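Student Projects | Home and Materials | Reports

Home Projects Reports Workshop Hours Contact

Old Baskets, Second Use: Report on Cleaning and Sorting Plastic Storage
By Samira Nasrallah, with Tarek Kanaan
February

1. Why we chose this subject

In our course every group must take one ordinary object from the home and study how it gets old. Many groups chose chairs or textiles. Tarek and I chose plastic storage baskets, the kind with handles that people put under the sink or on top of a wardrobe. In my family such baskets are never thrown away. They only move from a better place to a worse one, first the bathroom, later the balcony, and in the end the storage room with the onions.

We wanted to know two things. The first is what makes people stop using a basket which is not broken. The second is how much of the old look can be removed with simple products that everybody has in the kitchen.

2. How we collected the baskets

We put a paper notice in the entrance of the Chamoun building, where Tarek lives, and another one in the students' house on Nurndale Street. We asked for plastic baskets and boxes which the owners did not want to use anymore. In total we received 37 pieces. Some people brought them washed, although we had written on the notice to please not wash them. One woman came back on Saturday to ask for hers again, because she had changed her mind, so we gave it to her and took it out of the results.

Each owner answered a short form with 10 questions. The most useful question was the simplest one: "Why did you stop using it?" We expected to read about cracks and broken handles. Most answers spoke about color. People wrote "it became yellow", "it looks dirty even after washing", "I am ashamed when guests see it". For us this was the most interesting result of the whole project, and we changed our plan because of it. We gave less time to repair and more time to the surface.

3. What we looked at

For every basket we wrote down the condition of the floor, the inner walls, the rim and the handles. We looked at the outside also, but the outside is normally in better condition. The floor of the basket is the worst place. Dust goes down and stays there, bottles leave rings, and if there is a recessed part in the bottom, the dirt collects along its border.

The cream baskets were the most difficult to judge. On white plastic the yellow color is clear, and on dark plastic you do not see it. On cream you must put the piece near something white and compare. We did this always at the same table, in the morning, with the lamp off.

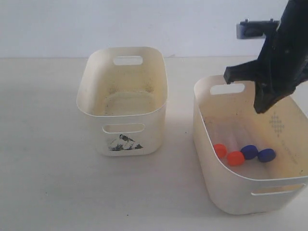 Two cream baskets of the same model, with yellowing and small dark marks on the inner surfaces.

The pair in the photo is a good case for this section. The decal with what look like mountain peaks or rocks on the front of the left one also made us think about a practical question – how to clean around a decoration. A printed decal can be damaged by rubbing, so we decided to keep all rough sponges away from this part and to use only a soft cloth with water.

4. Cleaning tests

We used three methods, always from the softest to the strongest:

Warm water with dish soap, left for one hour and then wiped with a cloth.
Baking soda mixed with a little water, put on with an old toothbrush and rinsed.
White vinegar, only on the floor of the basket, for rings of hard water.

Soap removed the loose dust and most of the gray smudges in our samples. Baking soda was better for specks in the corners and for the inside of handle openings, where a cloth does not enter well. Vinegar helped with the rings but left a smell until the next day. None of the methods changed the yellow tone very much. We understand now that this tone is often in the plastic itself – it is not a layer that can be washed away. Tarek wanted to try bleach, but our teacher did not permit it in the room.

5. Giving them a new place

The Mumudwood workshop lent us a shelf, and we used it to try the cleaned baskets in different positions. On a high shelf the inside is hidden and only the front is seen, so a yellow floor does not disturb anybody. On a low shelf it is the opposite. We also made simple liners from leftover Laron fabric, cut with rounded corners. A liner takes up to 20 minutes to make, and the owners who saw it liked it more than the cleaning.

6. What we would do differently

We should have weighed the baskets, and we should have asked the age of each one on the form. Many owners told us the age when talking, but we did not write it down. We also want to repeat the baking soda test with longer time. The liner pattern is in the folder at the workshop, second drawer, and other students may copy it.

Previous report Next report Back to list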